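¿Nos recogerá la mesa un robot algún día? Notas de finales de agosto

Boletín de automatización cotidiana – 2024-08-30 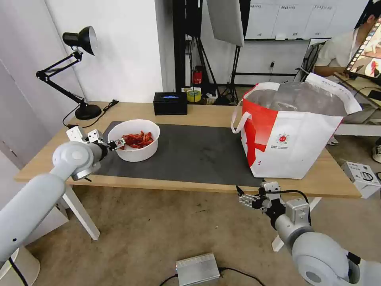 Guardar la comida: la tarea de este mes

Queridos lectores, volvemos de las vacaciones con el buzón lleno y con una pregunta que se repite en casi todos los mensajes, escrita de mil maneras (algunas muy simpáticas, otras con cierto tono de reproche, como si la culpa fuera nuestra): ¿para cuándo una máquina que recoja la cocina? La pregunta viene de lejos. Ya en el primer número de este boletín nos la hicieron, y contestamos con un prudente «falta». Hoy toca contestar con más detalle, que para eso están los boletines largos y las tardes de agosto.

Hemos elegido una tarea modesta, de las que se hacen sin pensar. Hay un cuenco de plástico blanco con comida en trozos, roja, y hay una bolsa blanca y roja, de las que llevan forro aislante plateado, abierta al otro lado de la mesa. Dos brazos, uno por cada lado. Quien haya preparado alguna vez una comida para llevar a casa de su hermana sabe lo que pide una escena así: coger el recipiente, levantarlo sin que se derrame nada, pasarlo por encima del borde de la bolsa y dejarlo derecho en el fondo. A una persona le lleva lo que tarda en decir «esto te lo llevas tú». A un robot le puede llevar toda la mañana, y a los que lo programan, bastante más.

Empecemos por el cuenco, que tiene más miga de lo que parece. Un recipiente abierto y con comida dentro es casi lo peor que se le puede poner delante a una pinza. El borde es fino, el plástico cede un poco cuando se aprieta, y si se sujeta por un solo lado el peso tira hacia el otro. Nosotros lo resolvemos con el pulgar por dentro y los dedos por fuera, o con las dos manos si vamos cargados, y corregimos la inclinación sin enterarnos. La máquina tiene que acertar con el punto de agarre, cerrar con la fuerza justa y mantener la horizontal durante todo el recorrido. Si además hay salsa, la cosa se complica, porque el líquido se mueve por su cuenta y llega siempre un poco más tarde que el recipiente. ¡Y luego hay que frenar!

Después está la bolsa, y aquí es donde se nos va el cariño, porque las bolsas son la pesadilla secreta de este oficio. Una caja de cartón tiene la misma forma hoy que mañana. Una bolsa, no: se abomba, se pliega, el asa cae hacia donde le parece, la solapa vuelve a cerrarse en el momento menos oportuno. El forro brillante añade lo suyo, ya que los reflejos confunden a muchas cámaras de profundidad y el sistema cree que hay un hueco donde hay una pared, o al revés. Con dos brazos cabe repartirse el trabajo – uno sujeta la boca de la bolsa, el otro lleva el cuenco – y es lo que haría cualquiera de nosotros. Pero coordinar dos brazos no es el doble de difícil que mover uno, es otra asignatura entera.

Lo que nos cuentan desde Vorkberg

El taller de Vorkberg lleva desde la primavera con una serie de pruebas de cocina y comedor, y ha tenido la amabilidad de pasarnos sus números del verano, incluidos los que no lucen. En total suman 1.859 intentos repartidos entre ocho tareas: recoger cubiertos, pasar un paño, apilar platos, cerrar un táper, doblar un trapo, vaciar una taza, colocar vasos en una bandeja y meter un recipiente con comida en una bolsa. Las tres primeras van razonablemente bien. Con el trapo ya se sufre. Y la bolsa, que es la que más nos interesaba, se ha quedado en 147 intentos buenos de 325, contando como bueno que el recipiente acabe dentro, de pie y con todo su contenido.

Dicho así puede sonar a poco, y habrá quien piense que para eso ya lo mete uno mismo (tiene razón, y nosotros también lo metemos nosotros mismos). Sin embargo, conviene recordar de dónde veníamos. El verano pasado, en Vorkberg ni siquiera intentaban la tarea con el recipiente abierto. Trabajaban con tápers cerrados y vacíos, siempre el mismo modelo, y con una bolsa rígida que no se movía ni a tiros. Que ahora se atrevan con un cuenco sin tapa nos parece una noticia estupenda, aunque falle más veces de las que acierta.

También nos explican por qué falla, y esta parte es la que más hemos disfrutado. El agarre en sí no es lo que más problemas da. La mayoría de los intentos malos se estropean al final, cuando la pinza ya está dentro de la bolsa y tiene que soltar. Al abrirse necesita espacio a los lados, y en una bolsa con cosas el espacio no abunda, de modo que empuja el forro, el forro empuja el cuenco y el cuenco se ladea. Están probando a soltar en dos tiempos, primero un poquito y luego del todo, con una pausa en medio. Por lo visto ayuda. Nos recordó a cuando uno deja a un niño dormido en la cuna y va sacando el brazo milímetro a milímetro, conteniendo la respiración.

¿Y en los obradores y las tiendas?

Preguntaban también varios suscriptores del gremio, con negocio de comidas preparadas, si todo esto les sirve ya para algo. Les contestamos con franqueza: para el mostrador, todavía no. En la trastienda hay más esperanza, con la condición de que se pueda ordenar el entorno. Si los recipientes son siempre iguales, van cerrados y llegan por el mismo sitio, existen desde hace años máquinas que empaquetan a una velocidad que marea, y no necesitan parecerse en nada a un par de brazos. El terreno que sigue sin cubrir es el de en medio, el del pedido suelto, el «ponme un poco más de salsa», el cliente que trae su propia bolsa y su propia fiambrera con la tapa rajada.

En Ditville, una cocina colectiva hizo este agosto una prueba corta, de pocos días, con un sistema de dos brazos para preparar encargos. Nos escriben que el personal acabó colocando las bolsas ya abiertas, con las asas hacia fuera y la solapa doblada hacia atrás, para facilitarle la vida a la máquina. Funcionaba mejor, desde luego, pero alguien comentó en la reunión que, puestos a abrir la bolsa y prepararla con tanto esmero, la comida ya casi estaba dentro. Es una observación muy justa y se puede aplicar a muchísimas demostraciones que vemos por ahí. Siempre que asistan a una, fíjense en cuánto trabajo se ha hecho antes de pulsar el botón de inicio.

Otra cuestión que sale mucho es la limpieza. Una pinza que toca comida, o que toca recipientes con comida, hay que lavarla, y lavar una pinza con cables, tornillos y una cámara encima tiene poca gracia. Los fabricantes lo saben y existen fundas y dedos desmontables para ciertos modelos, pero en los equipos de laboratorio es un asunto que suele dejarse para más adelante. Si están pensando en comprar algo para un negocio de alimentación, pregunten por esto antes que por la velocidad. Pregunten qué piezas se quitan, con qué se limpian y cuánto se tarda en volver a montarlas. Ya verán cómo la conversación cambia de tono.

Entonces, ¿en casa cuándo?

Nos habíamos prometido no dar fechas y vamos a cumplirlo, aunque sabemos que hay quien salta directamente hasta aquí para buscar una. Lo que sí podemos hacer es contarles qué señales vigilamos nosotros. La primera es que las pruebas se hagan con cacharros distintos cada vez, traídos de cocinas de verdad, desparejados y con el borde mellado. La segunda, que la máquina sepa darse cuenta de que algo va mal y parar, porque en una casa un cuenco volcado sobre el sofá pesa mucho más que cien bien guardados. Y también miramos el precio, claro, y el sitio que ocupa: un par de brazos montados sobre una mesa piden un espacio que en la mayoría de los pisos que conocemos ya está ocupado por la panera, el frutero y un montón de cartas sin abrir.

Mientras tanto, hay tareas sueltas que avanzan a muy buen paso. La de pasar un paño por una superficie despejada nos tiene gratamente sorprendidos, y la de ordenar cubiertos en su cajón mejora de un mes para otro. No es exactamente recoger la cocina, lo sabemos, pero a quien le cueste agacharse o sujetar peso quizá le baste con que le resuelvan una parte, y pensamos mucho en esos lectores cuando escribimos estas páginas.

Para el próximo número

Tenemos pendiente una visita a Wada, donde trabajan con ropa (calcetines, sobre todo, y unas sábanas bajeras que por lo visto han puesto a prueba la paciencia de todo el equipo), y nos han prometido dejarnos ver también las sesiones que salen mal. Desde Brastemstead, por su parte, nos anuncian una jornada de puertas abiertas dedicada al taller y al almacén pequeño, con sitio para preguntas. En cuanto tengamos la hora confirmada la pondremos en la página de avisos.

Si en su casa o en su negocio hay una tarea que les gustaría ver puesta a prueba, escríbannos y cuéntenla con todo el detalle que quieran: qué recipientes usan, dónde los apoyan, qué es lo que siempre se les cae. Las cartas largas son bienvenidas – ya ven que por aquí tampoco sabemos ser breves – y pasaremos las mejores al taller de Vorkberg para su siguiente tanda de pruebas. Muchas gracias por seguir ahí y buena vuelta a la rutina.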